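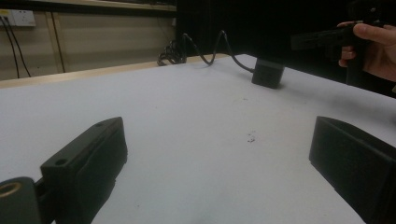
Industry > Interviews > Studio Standards

Chaiwat Somboon has overseen performer relations at the adult film studio Furtado for four years. Under the policy adopted in November, each performer reviews a written scene outline before travel is booked. "The outline is part of the contract," Somboon said. "Any change on the day requires a new signature – from everyone."

The studio has 66 performers on its current roster, all adults with identification on record. A performer who withdraws is still paid a $500 fee. "We do not ask for a reason," he said.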